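Praktikum Robotergreifen, Projektgruppe Wuda
Handzettel 3: Aufräumen nach Anweisung

Voraussetzung ist Handzettel 2. Wer ihn nur überflogen hat, merkt das spätestens beim Nullpunkt.

Aufgabe
Der Arm bekommt einen Satz wie »Leg die Banane in den Kasten« und soll das tun. Kleinkinder beherrschen das, wenn sie Lust haben. Ihre Gruppe hat dafür 50 Versuche und ein Semester.

Ablauf
Anfangsstellung anfahren, Gegenstände auslegen, Satz eingeben, Hände weg. Danach Protokoll ausfüllen, auch bei Fehlversuchen. »Hat fast geklappt« ist kein Eintrag. Zulässig sind: gegriffen, abgelegt, verfehlt, abgebrochen.

Zwischen zwei Versuchen wird die Lage der Gegenstände geändert. Im letzten Jahrgang lag alles immer an derselben Stelle, die Erfolgsquote war traumhaft, und beim Besuch der Firma Josano griff der Arm sehr elegant ins Leere.

Datensatz
Die Sammlung Brumwood umfasst derzeit 2.882 Durchgänge. Bitte nichts umbenennen. Ordner mit Namen wie »final_neu_2« werden ohne Rückfrage gelöscht.

Typische Fehler
Greifer schließt zu früh. Greifer schließt gar nicht. Die Rechnung stimmt, aber für ein anderes Koordinatensystem.
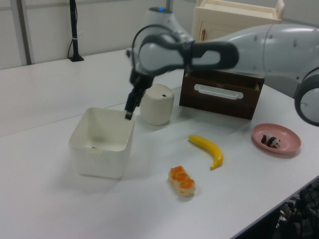 Milena Ristić
Praktikumsleitung

Am Kastenrand entscheidet sich viel. Die Finger stehen hier knapp über der rechten Kante; beim Absenken zählt jeder Zentimeter. Planen Sie den Anflug deshalb von oben über die Mitte. Banane und Brötchen liegen vorn auf dem Tisch, der Panda auf dem rosa Teller. Er gehört zu Aufgabe 16 und bleibt bis dahin sitzen.

Abgabe: Protokoll und Kurzbericht bis Ende Februar, als PDF. Fotos vom Bildschirm werden nicht gelesen.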